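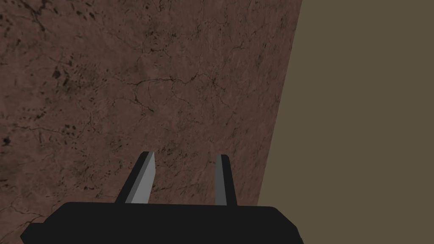
Pak-hei Hung writes that we are dating the meetings wrongly. The council register gives the day an entry was published, and we have been treating that as the day the councillor met the firm, so anything held before the planning vote and published after it lands on the wrong side of the line. He wants the whole December batch redone before anyone draws a chart from it.

5 April 2018

He is right about the December batch. I checked the register page for Sudadstead and the column headed "Date" is the publication date. The meeting date, when it exists, is inside the free text ("met with agents re. site access, 4th"). Sometimes the month is missing as well. The guidance note to councillors asks for both dates and the form only has a box for one.

State of the data this morning: 1,019 entries in the register export, all councillors, all wards. Of these, 169 have no named outside party, only things like "developer", "local business" or "various". I have kept those in the file with the party field left blank. Please don't fill them in by guessing from the ward. Somebody did that in the Sotomayor ward rows last time and I spent an afternoon taking it out again.

Redoing the dates

New columns: pub_date (from the export, untouched), meet_date (read from the text by hand), meet_date_conf (1 = full date given, 2 = day or month only, 3 = nothing). The old column "date" has been renamed date_old and should not be used for anything. I will delete it once Pak-hei has compared his copy with mine.

For conf 2 I am entering the earliest date that fits the text and the latest date that fits, in two further columns. This is slow. It does mean we can run the count both ways and see whether the answer moves. If the number of meetings before the vote comes out much the same on either reading, the dating problem matters less than we feared. If it moves a lot we will have to say so in the report and give the range.

Conf 3 rows stay out of the before/after count completely. They still go in the totals by firm.

Matching names

Ran Selonis on the party field again with the threshold a bit higher. It is still joining Cirnent and Cirnent Land, and according to the company filings these are separate companies with different directors. One of them is the applicant for the depot site. The other has nothing before the council at all as far as I can find. I have added both to the do-not-merge list and rerun. Output is in the shared folder under today's date, with the previous output moved to old.

It also splits one planning consultancy into four because councillors spell it differently. Joined those by hand and logged each one in the merges sheet, with the row numbers. If you join anything by hand, log it there. An unlogged merge can't be checked later and the council's solicitor will certainly ask.

Free text field

The export cuts the notes at 800 characters. I only noticed when three entries in a row stopped in the middle of a word. The web version of the register shows the full note, so for the long ones we need to copy it across from there. I have flagged them in the column "trunc". Most are site visits with a list of who attended, and the names we want tend to be at the end.

I emailed the democratic services office to ask for a full export. The reply was polite and said the system can't do it. Asked whether the supplier could. No answer yet. If nothing comes by the end of next week I suggest we put it in as a formal request, worded narrowly so that it can't be refused on cost.

Double coding

Plan is to take a sample of 400 entries and have two of us code them separately for topic (planning, licensing, contracts, other) and for who asked for the meeting. The second one is harder than it sounds. "Met at the request of residents and the applicant" came up in the trial and we coded it three ways between two people, as I changed my mind. Proposed rule: if more than one party is said to have asked, code "joint" and put the names in the notes.

"Courtesy call" is another. I had been putting these under other. Pak-hei puts them under whatever the firm has in front of the council at the time. I think his way brings in outside knowledge that the entry does not contain, and I would sooner keep the coding to what is written down. Leaving open until we have talked.

Draw the sample after the date fix and not before, with the seed written in the sheet.

Things for the report

We should be careful with the word "undeclared". A meeting that turns up in a diary but not in the register may have been declared on the paper form and never typed up. We have seen that the paper forms exist and have not been given sight of them. "Not in the published register" is longer but it is what we know.

Nothing in the data so far says what was discussed or agreed at any of the meetings, and the draft introduction reads as if it does. Second paragraph needs rewriting. I have marked it in the margin.

To do

Finish meet_date for the December rows, then the rest in order of pub_date.
Copy long notes from the web version.
Send Pak-hei the do-not-merge list.
Check whether co-opted members have to register at all. The standing orders say one thing and the guidance note another.
Back up the export before it is next refreshed.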